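Access review notebook, entry 11
Saturday, October 27, 2018

In on a weekend again, but the office is quiet and the export finally finished overnight, so I'm not complaining much. Coffee machine is off at the wall, by the way. If you come in tomorrow the switch is behind the bin.

Where we were

Last entry I'd got as far as pulling the group list from Pacheco (the old file server, for anyone reading this who joined after we started calling it "the archive") and trying to match it against the HR list from Ernix. The match was awful. Ernix stores people as surname-comma-first, Pacheco stores whatever the admin typed that day, and I spent most of Thursday evening on accents. Lourenço showed up three times, once with the cedilla, once without, and once as "Lourengo", which I've now been calling him and which he's taking well enough.

So I threw that out and matched on staff number. Should have done that first! Staff number is in the description field on nearly every account, because Chiyo put it there years ago when she did the badge system. Thank you Chiyo. The script is in the shared folder as match_by_staffno, and there's a switch to make it ignore leading zeros. Leave that switch on.

What came out

728 accounts on Pacheco that can log in. I was expecting a good deal fewer. After taking out people who are plainly current staff with a matching number, I had a pile left over that I sorted by hand, and it broke down into service accounts, people who've left, people who changed department, and a heap I've labeled "ask Catarina".

Leavers first, as that's what everybody upstairs cares about. 40 accounts belong to people who don't work here any more and are still enabled. Most have no login since the leaving date. I disabled nothing today (Titilayo was very clear about not doing it on a weekend with no one on the help desk, and she's right, I remember the payroll thing in February). They're on the sheet called leavers_hold with the manager's name beside each one.

The movers are the ones that bother me more. Somebody goes from accounts to purchasing, gets the purchasing group, keeps the accounts group. Then they cover for someone in facilities for a month and get that too. No one ever takes anything away. I found one person who can read the salary folder, edit the supplier bank details folder, and approve changes in the supplier system. She's lovely and I'd trust her with my house keys, but if she clicks on the wrong attachment, whoever sent it gets all of that in one go.

I'm not writing her name here. It's on the sheet.

The Everyone group, sigh

So I ran the second pass, which looks at folders instead of people. For each top folder: who can get in, by what route. I'd assumed the routes would be mostly department groups. A lot of it is, but there's a group called "Temp All" that was made for an office move, and it's nested inside another group, which is nested inside the ordinary staff group. So it's everybody. It has write access to the contracts folder!

I checked this by hand because I didn't believe the script. Logged in with the plain test account, went to contracts, made a file called delete_me, deleted it. Works fine. Wish it hadn't.

Kagiso came by to pick up his bike helmet and ended up sitting here for an hour looking at it with me. His guess is that someone nested it the wrong way around, meaning to put staff in Temp All for the move and doing it the opposite way. Could be. The change log for that server doesn't go back far enough to say, and I don't much care who did it. He wants to pull the nesting out Monday at lunch. I'd like to wait until we know what else hangs off it, because I have a horrible feeling the scanner on the second floor does. We left it at: he'll list everything that touches Temp All, I'll ask around about the scanner, and we don't pull anything until both are done.

Password sharing

Separate matter but I bumped into it while chasing the service accounts. We pay for Jistell so that teams can share logins without writing them down. I looked at the usage page and purchasing have a team vault with nothing in it. Meanwhile there's a spreadsheet on Pacheco, in purchasing's own folder, called "logins NEW (use this one)". I didn't open it past the first tab. The first tab was plenty.

I asked Lourenço about it by message and he was pretty frank. Jistell asks them to log in again every few minutes, the browser button doesn't work with the Sturkamov supplier portal, and on a busy morning they haven't got time to fight it. So they made a spreadsheet. I can't really be cross. If I had to type a long code to get at every supplier I'd probably have a spreadsheet too (I would have put a password on it, mind).

I had a quick go at the portal myself and he's right, the Jistell button fills the username and then sits there. The Sturkamov login page puts the password box on a second screen and I think that's what trips it. There's a setting for two-step pages, off by default. Turned it on for my own account and it filled both boxes on the third try. The first two tries I'd mistyped the address of the portal, so don't count those.

The lock timer can be set per team. I'd be happy with 40 minutes for purchasing if it gets them off the spreadsheet. Titilayo may want shorter. I'll write it up properly for her and not argue about it in here.

Things that went wrong today

The export wrote dates in two formats and I only noticed after sorting. If you took a copy of the movers sheet before lunch, bin it and take the new one.

I also locked the test account by typing the wrong password over and over with caps lock on. It unlocks itself after a while but I had to go and eat my sandwich.

And the report says 100 percent matched at the bottom. That's wrong, it's counting the "ask Catarina" rows as matched because they've got text in the column. Ignore it until I fix the formula.

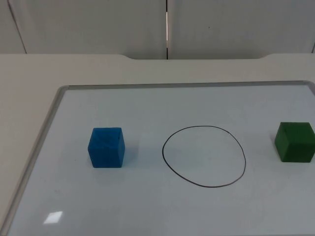
Monday

Catarina: can you go through your rows, even just a yes or no beside each? The service accounts with "old" in the name are the ones I'd like first.

Kagiso: list of everything touching Temp All, please, shares and printers both.

Me: scanner on the second floor, formula on the report, two-step setting for the purchasing vault. Then sit with Lourenço and move the spreadsheet over line by line, and get the passwords changed as we go.

Chiyo, do you still have your notes from the badge system? There's a handful of staff numbers starting with 9 and I can't work out what they are.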